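# Pakadier 小児科待合室アンケート データカード

こんにちは、Pakadier のリポジトリを見つけてくださってありがとうございます。中身は、Zukville と Studholm にある二つの小児科診療所で集めた、待ち時間と受付対応についてのアンケート回答です。医療の専門的なデータを期待して来られた方には少し物足りないかもしれませんが、「予防接種の日はなぜあんなに混むのか」「電話がつながらないと家族はどうするのか」といった、地味だけれど毎日の診療に響く話がたくさん詰まっています。どうぞゆっくり見ていってください。

最終更新:2025年11月

## 収録内容

回答は全部で 1561 件、1 行が 1 回の来院にあたります。同じご家族が何度か答えてくださっている場合もありますが、家族どうしを結びつける番号は付けていません(この点はあとで少し詳しく書きます)。

| ファイル | 内容 |
|---|---|
| `responses.csv` | 回答本体 |
| `codebook.md` | 各列の意味と選択肢 |
| `free_text_ja.csv` | 自由記述の日本語訳 |
| `clinic_notes.md` | 休診や受付変更のメモ |

文字コードはすべて UTF-8 です。表計算ソフトで直接開くと、年齢区分の「1-3」が日付に化けてしまうことがあります。私も二度やりました……。読み込むときに文字列として指定していただくのが安全です。

## 主な列

- `site`:診療所。`Z` が Zukville、`S` が Studholm
- `visit_type`:健診、予防接種、急な発熱、スポーツ前の健康診断、その他
- `age_band`:お子さんの年齢区分(五つ)
- `wait_min`:受付から呼ばれるまでの時間。回答者の感覚によるもの
- `desk_score`:受付対応の評価。1 から 7 まで、7 がいちばん良い
- `phone_tried`:来院前に電話をかけたかどうか
- `comment_flag`:自由記述があるかどうか

`wait_min` は時計で測った数字ではありません。泣いている赤ちゃんを抱っこしながらの二十分は、やっぱり長く感じるものですよね。診療所どうしの比較に使うときは、そのつもりで扱っていただけるとうれしいです。

## 集め方

設問は Kyriaki Margaritis さんと Efthymia Lazaridis さんが作りました。最初の案はもっと長くて、裏面までびっしりだったのですが、試しに答えてもらったご家族から「子どもが待ってくれない」という至極もっともなご意見をいただき、表面だけに収まる分量まで削りました。おかげで聞けなくなった項目もあります(駐車場のことは、今でも心残りです)。

用紙は受付で会計のときにお渡しし、その場で書いても、次の来院のときに持ってきてもよいことにしました。持ち帰り分は `returned_later` が `1` になっています。記入はすべて任意で、お子さんの名前、生年月日、診断名は尋ねていません。

入力は Vangelis Giannakopoulos さんと Thanasis Vlachopoulos さんがそれぞれ別に行い、食い違ったところだけ紙に戻って確かめました。それでも読めなかった箇所は `NA` にしてあります。空欄は「無回答」、`NA` は「判読できず」です。ややこしくてすみませんが、混ぜないでください。

## 翻訳について

自由記述はもともとギリシャ語と英語がまじっています。日本語訳は Chelsea Tindall さんの下訳をもとに、私が言い回しを整えました。「先生がやさしかった」で済む一文にも、原文では温度の違いがいろいろあって、訳しながら何度も手が止まりました。語調まで分析したい方は、原文の閲覧についてご相談ください。

## 読み込みの例

```python
import pandas as pd

df = pd.read_csv(
 "responses.csv",
 dtype={"age_band": "string", "site": "string"},
 keep_default_na=False,
)
```

`keep_default_na=False` を忘れると、先ほどの空欄と `NA` の区別が消えてしまいます。 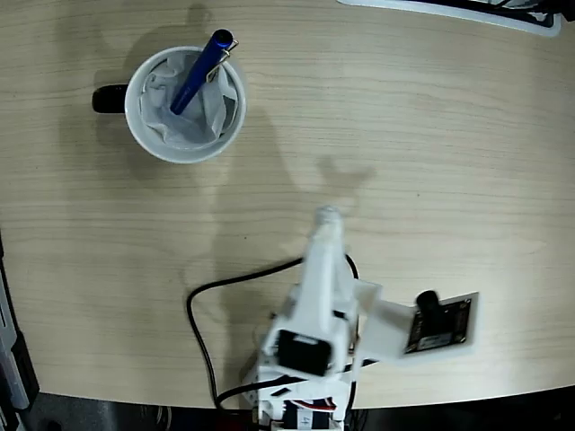 *マグカップに立てたペン*

## 気をつけていただきたいこと

Studholm では 3 月に予約の受け方が変わり、その前後で `phone_tried` の傾向がかなり違います。変更前の行には `old_booking` を付けてありますので、まとめて平均を取る前に一度分けて見てみてください。

もうひとつ、スポーツ前の健康診断は時期が偏っています。申込みが重なる時期の回答が多く、ふだんの混み具合を表しているとは言いにくいです。

同じご家族の回答をつなげない作りにしたのは、小さな町では来院の順番だけでも誰のことか見当がついてしまうためです。同じ理由で、回答が 5 件に満たない組み合わせは `visit_type` を「その他」にまとめました。個人やご家族を特定しようとする使い方は、どうかご遠慮ください。

## バージョン

- **v6**:自由記述の訳を見直し、`clinic_notes.md` を追加
- **v5**:`old_booking` を追加、重複していた行を削除

これより前の版は配布を終えています。古い版で集計をされた方は、お手数ですが行数を確かめてみてください。

## 利用条件とご連絡

研究、授業、診療所の改善のためでしたら、自由に使っていただいてかまいません。発表の際は「Pakadier 小児科待合室アンケート」とバージョン番号を書き添えてください。集計用のスクリプトは姉妹リポジトリ Tzanetos に置いてあります。

誤字や、訳のおかしなところを見つけたら、Issue に一言書いていただけると助かります。日本語でも英語でも大丈夫です。返事が少し遅いこともありますが、いただいたものは全部読んでいます。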